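Updates > Facilities > Worktops

Enesell Facilities Office
10 Aug 2020

1/ The Facilities Office is reviewing the condition of its light tan worktops. The review covers tables at the Bisico and Shokri sites.

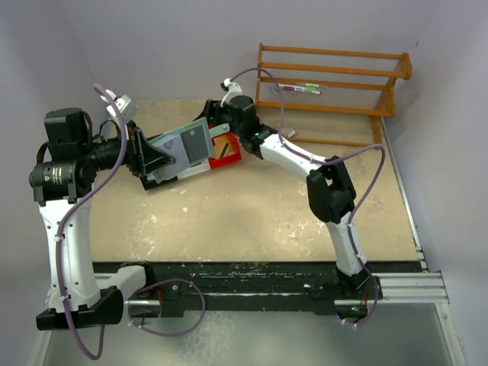
2/ Surface wear is heaviest across the middle of a table and near the front edge. Scuffs and small chips in these areas should be reported even when the table remains in use.

3/ Users are asked not to sand, paint or fill worn patches. Please wipe surfaces with a soft cloth and mild soap only. Scouring pads are not approved.

4/ A budget of 3,000 dollars has been set for this work. Of that amount, 2,325 is assigned to resurfacing. Full replacement will be considered where a chip has reached the edge of the top.

5/ The last review took place in April. Tables listed at that time do not need to be reported again unless their condition has changed.

6/ Reports should give the site, the room and the table number. Please address them to Fereshteh Rezaei, Facilities Office. Dates for each room will be posted in this thread.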